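The floral heap on the bed

August is when I finally deal with the closet, and the thing that always slows me down is the long floral piece. I bought it at Odance two summers ago and I love it to bits (red, pink, teal, navy, paisleys everywhere, what more could you want?), but there's so much of it! Folding it on your lap doesn't work. You need the bed, and you need a bit of patience, and you need to find an end and hang on to it.
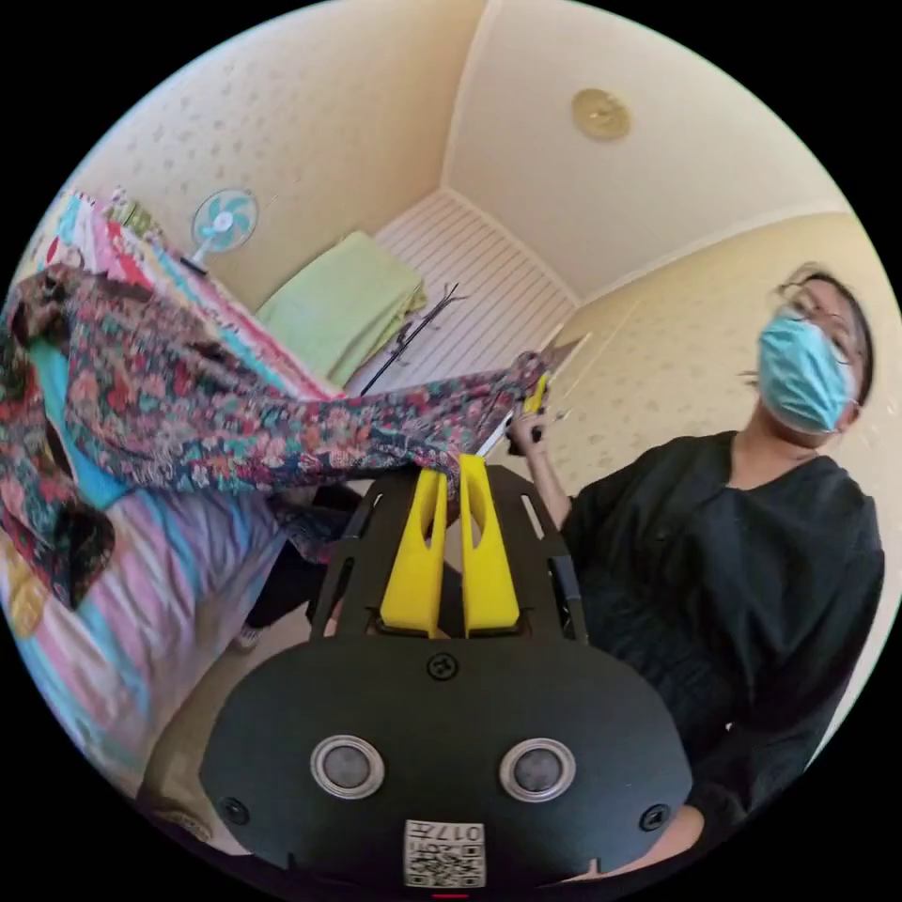

Making room first

So before any folding I try to clear some space, and that's where I get sidetracked every time. The patchwork quilt with the cartoon squares stays out all year because I can't bear to put it away, and the striped pastel sheet is the nicest one I own, so they both just live there. The pale green blanket is already folded, hooray, one thing done.
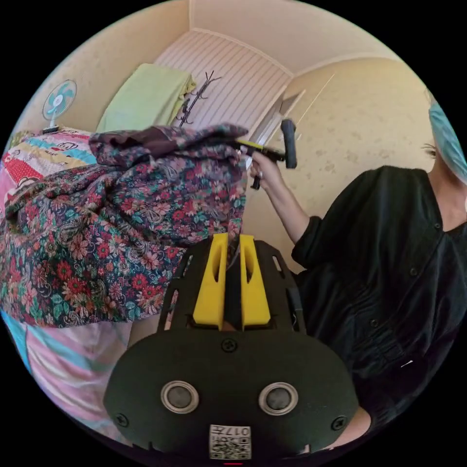 My rule for the big floral is long edges together first, then in half, then in half again, and smooth it with your forearm as you go. If it slides around, start over, it's quicker than fighting it. I used to hang it up but it got those pointy bumps from the hanger, so now it goes flat on the shelf with a Šimek lavender bag tucked in the middle. Sweaters are next and I'm already dreading them.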